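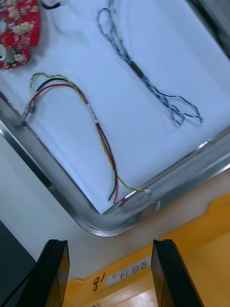 POSTNESS, Thursday, April 6, 2023 - Homedix today released the results of a side-by-side trial of two parallel-jaw finger sets for sorting and placing small electronic parts. The trial was run at the company's Postness bench on a single arm, with one wrist camera and one controller held constant, so that the fingers were the only hardware changed between runs. Parts were presented in a lined metal tray with no fixtures. Wire harnesses, including a four-wire type with a twisted yellow and green pair and a blue-and-white type with looping strands at one end, shared the tray with a red circuit board. Loose wire is the harder case for flat-faced fingers, and the test plan gave it the larger share of the attempts.

The two finger sets compared were the standard Homedix F-series finger, a flat black jaw with a squared tip, and a narrower finger made by Harnirach with a soft contact pad. Both were driven at the same closing speed and the same force limit. The controller was supplied by Sveinbjörnsson and ran its stock firmware throughout.

Across the full trial, 2713 pick attempts were logged over 21 working days. An attempt was scored as complete when the part was lifted clear, carried to the target and released inside the marked area. Attempts that needed a second closing of the jaws were scored separately and are listed in their own table in the report.

The main findings are as follows.

On rigid boards, the two finger sets gave results within the spread of repeated runs. Homedix does not claim a difference between them for this class of part.

On harnesses gripped at the connector housing, the narrow finger completed more attempts. The wider jaw tended to close on the housing and the tray liner together when the connector lay close to the rim.

On harnesses gripped along the wires, the wide jaw did better. Its larger contact face held the bundle with less rotation during the carry. The narrow finger let single wires slip out, mostly where the bundle had begun to separate.

Camera view was also recorded. With the wide fingers fitted, the fingertips hide part of a small board during the last stage of the approach, and the controller has to rely on the pose estimate made earlier in the move. Raising the camera mount reduced the hidden area but made fine connector detail harder to resolve.

Placement was tested inside a bright orange plastic enclosure with a raised ledge and a solenoid already mounted. The glossy interior produces glare under overhead light, and exposure was fixed before each block of runs and left alone until the block ended. Automatic exposure was tried in early setup work and dropped. 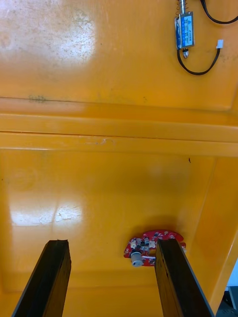
Eyvindur Bach said that the board results were the least surprising part of the report, and that he would have liked to see the force limit varied as well. A limit suited to a circuit board is probably too low for a twisted bundle, he said, and the wide jaw may owe some of its lead on wires to that one setting. He added that the separate scoring of second closings was useful and should be kept.

Homedix accepts the point on force. A follow-up series beginning in May will repeat the harness attempts at several force limits, using the same tray layout and the same two finger sets. The boards will not be repeated. Sveinbjörnsson will supply a controller build that logs jaw position at a higher rate, so that slip can be measured during the carry as well as at release.

The trial report includes the scoring rules, the attempt tables for each part type, the camera mount drawings and the controller settings. It can be requested from the Homedix office in Postness. Raw jaw position logs are available on the same terms, but wrist camera recordings are not included in the release.

About Homedix
Homedix designs and tests end-of-arm tooling for light assembly and parts handling. Finger sets are sold singly or as matched pairs with mounting hardware.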